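Buscar en los apuntes Escriba y pulse Intro Borrar
Taller de mesa y sala, tema 3: la mesa de un solo comensal
Última actualización: abril

Decíamos al acabar el tema anterior que poner una mesa para uno cuesta más que ponerla para doce, y varios me mirasteis con cara de no creéroslo.

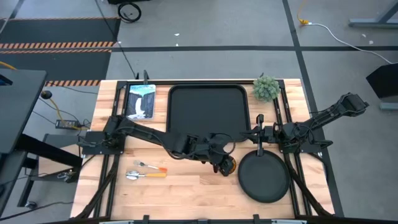
Con doce cubiertos la repetición hace casi todo el trabajo y el ojo perdona. Con uno solo, en cambio, cada pieza queda a la vista, y un tenedor torcido es lo primero que ve quien se sienta. Por eso en este tema vamos despacio, con pocas piezas y sobre madera clara sin mantel.

El orden de montaje. Primero se despeja el sitio del comensal. Luego va el plato, que manda sobre todo lo demás, y siempre lo centramos delante de la silla, aunque al principio lo hayamos dejado en una esquina. Después los cubiertos: tenedor a la izquierda con las puntas hacia arriba, cuchara a la derecha, los dos rectos y con los mangos a la misma altura. Quien venga de casa con la costumbre de dejarlos juntos a un lado, que no se apure, la costumbre se quita en un par de tardes.

El color. Un plato negro redondo sobre madera clara pide muy poca compañía. Los mangos naranjas ya dan el toque alegre (a mí me encantan, lo confieso) y con ellos basta. Si añadís servilleta, que sea lisa, de un gris o un crudo.

La bandeja. La negra rectangular, de esquinas redondeadas y borde alzado, se queda al fondo, en el centro, y sirve para traer y llevar. Mientras el comensal come no debería invadirle el sitio. En el manual de Bomari, página 249, tenéis un esquema muy claro de esto.

Los adornos. Una plantita artificial, redondita y de un verde grisáceo, puede quedarse en la esquina de atrás sin molestar. Un libro de pie, con su cascada en la portada, también acompaña mucho al que come solo, pero dejadlo lejos del vaso, por favor os lo pido.

Para practicar: montad y recoged el servicio completo, y apuntad en la ficha 13 qué pieza os ha costado más colocar. Los del grupo Niazi lo hacen en el aula 44.

Comentarios (3)

provexa: ¿La cuchara va también si no hay sopa?

Autora: Si el menú no la pide, se retira. En el ejercicio la dejamos para practicar.

marga_t: En mi casa los cubiertos siempre juntos a la derecha, me va a costar, jaja. Gracias por los apuntes.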